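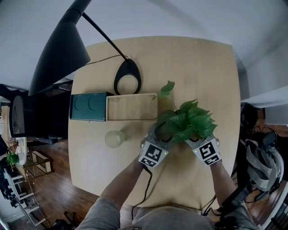 Seit Januar betreut die Inhaberin von Floradari die Pflanzen in den Büros von Vudonik, 311 Töpfe auf zwei Etagen. Die Efeutute ist ihr am liebsten. »Die verzeiht fast alles – nur keine nassen Füße«, sagt sie. Gegossen werde alle acht Tage, vorher komme der Finger in die Erde. Lange Triebe kürzt sie und stellt sie ins Wasserglas. Auf den Tischen rückt sie die Töpfe regelmäßig um. »Sonst wächst alles zum Fenster.« Im Sommer will sie auch bei Flindska anfangen.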